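The fan finally has to go. I said that in September too, and then we had another sticky week and I kept it right where it was. But it's October 2, 2018, my toes are cold, and the back corner needs to work as a place for coats again – the poor coat rack is about to earn its keep!

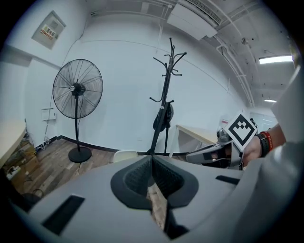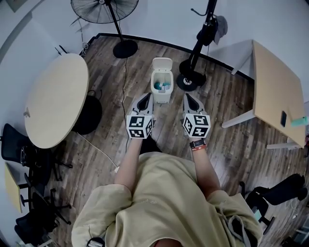 Black fan, black coat rack, wood floor, same corner. I love how plain it is, but the fan hogs the floor and I trip on the cord at least twice a day (always with a mug in my hand).

A reader from over in Lirkora wrote to say I should wipe the fan blades before storing it, or I'll be blowing fourteen kinds of dust at myself next summer. Fair! She also wants the rack pushed right up to the wall so it won't tip once the heavy coats go on. I'm trying that tonight, as soon as I find the screwdriver for the fan guard.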